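Notes for the Endness evening talk, August 21, 2025. Slow down on part two, I rushed it last time.

**Opening**

Ask for hands: who has a machine at home that does a chore start to finish? Dishwasher people will put their hands up. Ask who loads it. Wait.

My claim for tonight is small. Machines are good at the middle of a chore and poor at both ends, and most of what we get shown is the middle.

**1. The sales pitch**

- Jokell brochure from June: "kitchen help, solved." Read the line out loud, then read the footnote. The footnote says known items, fixed lighting, one counter.
- I have no quarrel with the footnote. I'd like it printed in the same size as the headline.
- The price they gave me was 4,000 a year for the service plan, machine not included. Let people do their own arithmetic on what they'd pay to have the groceries put away.

**2. The shop floor**

- The Ostrowski packing line is the best case I know. Same box, same shelf height, same tape. 3,000 boxes a shift and I believe the number, I stood there for most of one.
- Then they tried mixed returns on the same line. 50 items in the trial, all shapes, bags and loose cables included. 24 got where they were supposed to go without a person stepping in.
- Someone will say that's nearly half. Yes. Would you keep a dishwasher that did nearly half the plates?
- Don't get drawn into the speed argument here. Save it for questions.

**3. Soft things**

This is the part I care about, so leave time for it.

- Boxes have corners. Food, laundry and anything a toddler has handled mostly don't.
- Picking up something long and lumpy between two stiff fingers is a fair test. It can bend, it can bruise, and one end is narrower than the other. 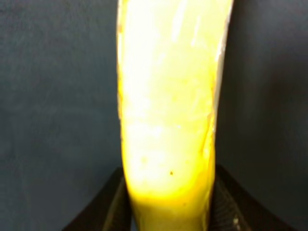 - A grip is one moment in a job. Putting the thing down in the right place, in one piece, with the next one already coming, is the rest of it. Ask any vendor for the whole job, uncut, at normal speed.
- Ask what happens when it drops one. The Arnunska people at least had an answer: it stops and calls a person. I'd rather hear that than "it learns."
- Plain dark backgrounds make life easy. My kitchen counter has mail on it.

**4. Where I come down**

- Floors: mostly there, if you pick up the socks first.
- Sorting one known part on a line: yes, buy it.
- Folding, wiping, putting away, clearing a table after dinner: no. I said the same last year and got an angry email — mention only if the room is friendly.
- I could be wrong on the timing. I've been wrong about vacuums already.

Questions. If the warranty one comes up again, I don't know, send them to Jokell.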